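Report on a Visit to the Drusham Demonstration Center

In February, a delegation from the Esau Linen Cooperative visited the Drusham demonstration center to review the Irnoreo, a tabletop handling kit offered for small laundries and linen rooms. The visit was arranged at the invitation of Özkan, the regional distributor, and followed a written inquiry the cooperative had submitted regarding light sorting work at its member sites. The delegation arrived at 9:30 a.m. and was on the premises until mid-afternoon.

Purpose of the visit

Members have asked for guidance on whether small handling equipment can take over part of the work done at sorting tables, where washcloths, napkins and hand towels are moved between baskets and folding stations. The delegation was asked to look at the kit in operation, review the terms of sale and service, and report to the membership. It had no authority to place an order.

The facility

Drusham occupies the ground floor of a former printing plant. The front hall holds older equipment on permanent display. Demonstrations take place in a long room at the rear, divided by low partitions into work cells. Lighting is even and rather cool in tone, and noise levels were low enough for normal conversation. Parking is limited, and members planning a visit are advised to use the lot on the north side.

The product

The Irnoreo is sold as a complete kit: one arm, a two-finger gripper, a wrist camera, a controller and a mounting plate. It runs from a standard wall outlet. The distributor quotes a list price of $3,677 for the arm and gripper set, with the controller priced separately according to the software plan selected. Two plans are offered. The basic plan covers updates and remote support during business hours; the extended plan adds a replacement arm on loan during repairs.

Setup is carried out by the customer with a printed guide of 51 pages. The delegation reviewed the guide and found it clear on mounting and wiring, but thin on the subject of retraining the system when baskets or textiles are changed. Özkan representatives stated that a revised edition is in preparation.

Demonstration

The demonstration used ordinary household goods placed on a white table. Staff explained that customers are encouraged to bring their own baskets and linens to later sessions, and the delegation recommends that members do so -- results with one type of basket may not carry over to another. Visitors could follow the work on a monitor showing the wrist camera's view.

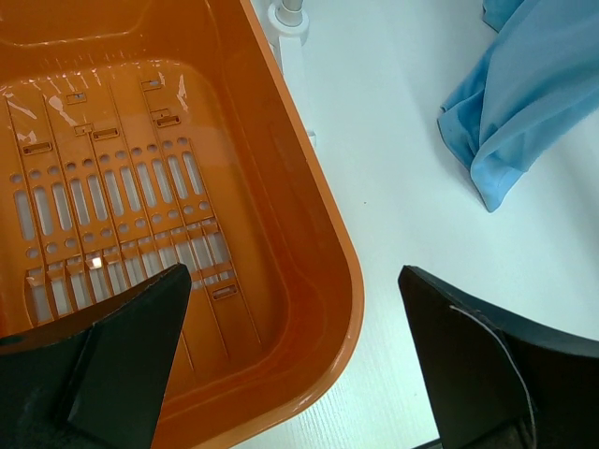
The Irnoreo's gripper fingers at an orange plastic basket, with a light blue cloth on the table, as viewed from the wrist camera.

Discussion afterward centered on two matters. The first was glare. Glossy plastic reflects the overhead lights, and the delegation asked whether this affects the camera's performance. Staff replied that matte containers are preferred but not required. The second was cable routing near the fingers, which the delegation considers worth raising again before any purchase.

Service and training

Operator training is held at Drusham and lasts about 20 hours, spread over one week. Travel is not included in the fee.

Recommendation

The delegation recommends that one member site request a trial unit under the distributor's loan terms, using its own baskets and linens. No purchase is recommended until the revised guide has been received. Copies of the price schedule and service terms are available from the cooperative office on request.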